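The long shelf, and what I did with my August

I have been meaning to write about the long shelf since we got back from Virkby, and then the tomatoes came in all at once and you know how that goes. So, with a cup of coffee and the back door open, I'm finally sitting down to it.

When we bought the house on Carroll Lane, the little workroom behind the kitchen was painted a brown I can only call gravy. I lived with it for 11 years (I know, I know!) and told myself it was cozy. It wasn't cozy. I couldn't find a thing in there after four in the afternoon, and I'm a person who does most of her puttering after four. This summer I gave in and decided that everything would go pale, walls and shelves and all, and I'd worry about fingerprints later.

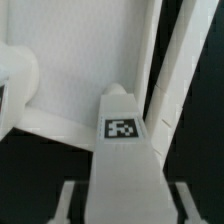 Choosing the white

Oh, the whites. I brought home 3 sample pots from the paint counter in Clollard and put a square of each by the window, and for a week I walked past them with my coffee, changing my mind. One went pink at breakfast. One looked like skim milk. The one I settled on has a touch of gray in it, very soft, and I still like it in the evening when the lamp is on.

The shelves got the same paint, 2 coats, with a light sanding in between. My mother always said to paint the side you'll never see, and I grumbled my way through it with a crick in my neck. 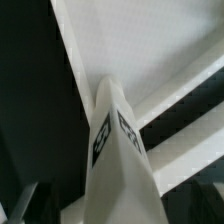 The brackets came from Diltov and I'm pleased with them, though the screws in the packet were too short for our old walls and I had to dig through the coffee can for better ones. I've left the paint to harden for a good while before loading anything heavy up there. The jam jars will go first, then the big mixing bowls, and I still haven't decided about the bread machine.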